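# Sorting and drying chopsticks in a shared kitchen -- report, second draft

Module project, Everyday Objects. Hand in by end of July.

## What we wanted to find out

Our question was small. In a shared student kitchen chopsticks go missing, end up in the wrong drawer, or sit in a cup with water at the bottom and go grey. Does a holder on the table fix that, or do people just dump them next to it? The kitchen is the second floor one at Sedside, shared between two corridors. 49 people on the list, though a lot of them never cook.

We left out forks and spoons. They have their own tray and no one complained about them.

## Set up

Table by the window. We put the pink printed cloth on it (the wipeable kind would have been better, see problems). Holder near the far side so you can reach it from the sink. Chopsticks are plain wood, blunt square ends, tapered at the other end. Bought in one go so they would all match, cost 75 kroner from Flukley. The old mixed ones went in a box under the sink and were given back at the end.

Instructions on the cupboard door, two lines:

- wash, shake off, tips up in the holder
- if the holder is full leave them flat on the cloth, all the same way round

The second line caused most of the arguments. Mihret thought it gave people permission to be lazy. I thought they'd do it anyway so we may as well say how.

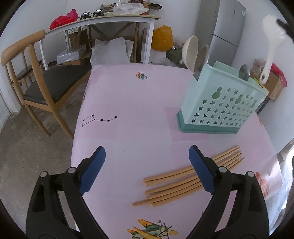 *Words: Signe Solberg / Checking and tables: Mihret Negash / Sekness College, first year*

The flat bundle was what we called a "loose lay" in our notes. Chopsticks roughly parallel, tapered ends together, blunt ends fanned out a bit. It's tidy enough to pick up in one hand. A "scatter" is when they point all over. We wrote down which one we found each time we went in, mornings before lectures and again at 9 pm.

The holder is light turquoise plastic with rows of star shaped holes and some bigger gourd shaped ones near the top, darker green at the base. Picked it for the holes mainly. We wanted air getting in from the sides. Against the cloth it is quite cheerful -- striped bug or bee, biplane, a constellation that Mihret says is the Plough and I say could be anything dipper shaped.

## What happened

First week was bad. Scatter nearly every evening. People told us they hadn't read the door. We moved the note down to eye level and wrote it bigger.

After that, more loose lays than we expected. Holder used mostly in the mornings, flat bundle mostly in the evenings when people are in a hurry to sit down. When one person had laid them straight the next one usualy did too. When there was already a mess it stayed a mess until one of us sorted it.

Tips up worked for drying but several people didn't like it, they said hands go near the end you eat from. Fair point. We should have thought about it before writing the note.

## Problems

- The cloth. Folds in it from the packet never came out, and damp chopsticks left laid flat made a wet patch by morning.
- Holder is light. Lean everything to one side and it tips.
- We only logged twice a day so anything at lunch is missing.
- Stanciu (our tutor group) wanted a comparison kitchen. No time.

## What we would change

Holder stays. Cloth goes, or gets a small tray put on top for the overflow. The note should say tips down, and the bottom of the holder needs washing out weekly, so someone has to be named on the rota for it or it wont happen.

Still to do: Mihret's table of morning/evening entries goes in after this section, page numbers, and fix the spelling of Sekness on the cover sheet.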